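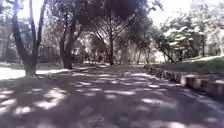 Si cambiáis el soporte y no volvéis a calibrar, todo lo que midáis después va a la papelera. Nos lo avisaron en el taller de Jullden antes de darnos la llave del armario, y a la segunda semana ya lo habíamos comprobado por nuestra cuenta (perdimos una tarde entera de datos). De ahí sale buena parte de este informe, que cuenta cómo pusimos a punto el Piline, el rover de exteriores de la escuela, para que circule por el paseo Vainio sin que nadie lo lleve con el mando.

**Asignatura:** Proyecto de robótica móvil
**Centro:** Escuela Técnica Jullden
**Entrega:** 28 de agosto de 2025

## Estado en que recibimos la máquina

El Piline es un chasis Fakent de cuatro ruedas motrices con un mástil desmontable para la cámara, un ordenador de a bordo y una batería que entra por detrás en un cajón. El grupo del curso anterior lo había dejado funcionando en el patio, sobre cemento liso, y desde marzo no lo había movido nadie. Encontramos esto:

- la rueda trasera izquierda rozaba contra el guardabarros;
- el mástil tenía holgura en la base;
- el conector de la cámara hacía mal contacto si se movía el cable;
- la configuración estaba guardada con tres nombres distintos, todos parecidos a «final».

Lo último nos costó más que lo primero. Acabamos comparando los archivos línea a línea y quedándonos con el único que arrancaba los motores en el sentido correcto. ¡Ver las cuatro ruedas girar hacia el mismo lado fue la primera alegría del proyecto!

## El terreno

El paseo Vainio es de tierra, ancho y con árboles, y tiene en un tramo un bordillo bajo de bloques claros con un talud de hierba detrás. Para una persona es un paseo muy cómodo. Para una cámara es bastante puñetero: la luz se cuela entre las copas y deja el suelo lleno de manchas brillantes, con sombra oscura entre una y otra, y el cielo que asoma por los huecos sale casi blanco.

Con la configuración del patio, el programa interpretaba los bordes de las manchas como obstáculos. El rover avanzaba, frenaba, giraba un poco, volvía a frenar... Nos pareció muy gracioso los primeros metros. Después nos pusimos a trabajar en serio, y es la parte que más hemos disfrutado.

## Reparación mecánica

### Rueda trasera izquierda

Desmontamos la rueda y vimos que el separador del eje estaba gastado por una cara. Torneamos uno nuevo en el taller, de la misma medida que el del lado derecho, y lo montamos con grasa. El roce desapareció. Aprovechamos para revisar las otras ruedas, y en la delantera derecha apretamos un tornillo prisionero que giraba con los dedos.

### Base del mástil

La holgura venía de los agujeros de la placa, que se habían ovalado con las vibraciones. Hicimos una placa nueva de aluminio con 6 tornillos en lugar de los cuatro que llevaba, todos con arandela de presión y fijador de roscas. Le añadimos dos pasadores para que el mástil vuelva siempre al mismo sitio cuando se desmonta para el transporte — idea que salió en el pasillo, comiendo un bocadillo, y que es de lo mejor que tiene ahora la máquina.

### Cable de la cámara

Cambiamos el conector por uno con rosca y sujetamos el cable al mástil con bridas, dejando un bucle arriba para que no tire. En las pruebas siguientes no volvió a cortarse la señal.

## Calibración de la cámara

Con el mástil firme repetimos la calibración desde cero. El procedimiento quedó así:

1. Nivelar el rover sobre la mesa de trazado del taller.
2. Montar el mástil y comprobar que los pasadores entran a mano, sin golpes.
3. Tomar las imágenes del tablero de calibración a distintas distancias e inclinaciones.
4. Descartar las movidas.
5. Calcular los parámetros y guardarlos con la fecha en el nombre del archivo.
6. Poner un cono a una distancia medida con cinta y comparar con lo que da el programa.

Para el cálculo definitivo usamos 197 imágenes. Seguramente se puede hacer con bastantes menos, pero ya teníamos el tablero en la mano y el ordenador lo resolvió mientras recogíamos las herramientas.

También corregimos la inclinación. La cámara miraba demasiado hacia arriba y el cielo entre las ramas le estropeaba la exposición: el programa la bajaba para compensar y la zona en sombra del camino se quedaba sin detalle. Bajamos el cabezal 8 grados y limitamos la medición de luz a la mitad inferior de la imagen. El cielo se sigue quemando, cosa que nos da igual, y el suelo se lee mucho mejor.

## Ajuste de la detección

Probamos tres cambios, siempre de uno en uno y sobre el mismo tramo.

**Exposición con respuesta lenta.** Al pasar de sombra a sol la imagen daba saltos y cada salto generaba falsos obstáculos. Alargamos el tiempo de respuesta y los saltos se suavizaron. Si se alarga demasiado, el rover va medio ciego al salir a una zona despejada, así que nos quedamos en un valor intermedio.

**Confirmación por altura.** Una mancha de sol no levanta del suelo y un bordillo sí. Parece una tontería, pero al pedir que todo obstáculo tuviera altura medible se acabaron casi todas las frenadas absurdas. El bordillo se sigue detectando, incluso donde le da el sol a trozos por arriba.

**Velocidad.** Limitamos los motores al 70 % mientras dura el tramo arbolado. Hay menos vibración en el mástil y las imágenes salen menos movidas. El suelo más cercano a la cámara sigue quedando borroso y por eso excluimos esa franja del cálculo.

Con los tres cambios juntos, el Piline hizo el tramo completo en los dos sentidos sin tocar el mando. ¡Gritamos tanto que una señora con un perro se acercó a preguntar qué habíamos ganado!

## Lo que no conseguimos

Los troncos finos y claros del fondo, con la luz detrás, se detectan tarde. El rover los esquiva porque va despacio, pero no nos fiaríamos a plena velocidad. Intentamos mejorar el contraste por programa y lo único que logramos fue recuperar las falsas alarmas del suelo, de modo que deshicimos el cambio.

Tampoco hemos probado con lluvia ni a última hora de la tarde, cuando las sombras se alargan. Y el cajón de la batería cierra mal: ahora lleva una cinta de velcro, que aguanta, pero pide una pestaña como es debido.

## Mantenimiento para el próximo grupo

Antes de cada salida:

- girar cada rueda a mano y escuchar;
- comprobar el conector roscado de la cámara;
- mover el mástil desde arriba con dos dedos (si baila, no se sale);
- limpiar la lente con la gamuza del estuche, nunca con la camiseta.

Al volver:

- cepillar la tierra de los ejes antes de guardar el rover;
- sacar la batería del cajón;
- apuntar en el cuaderno el nombre del archivo de calibración utilizado.

Cada vez que se afloje la placa del mástil hay que repetir al menos la prueba del cono. Si la distancia no coincide con la de la cinta, toca calibración completa.

El separador viejo, la placa con los agujeros ovalados y el plano de la nueva están en la caja gris del armario, junto al tablero. Los archivos de configuración antiguos los hemos movido a una carpeta aparte llamada `no_usar`, y pedimos por favor que el siguiente archivo no se llame «final».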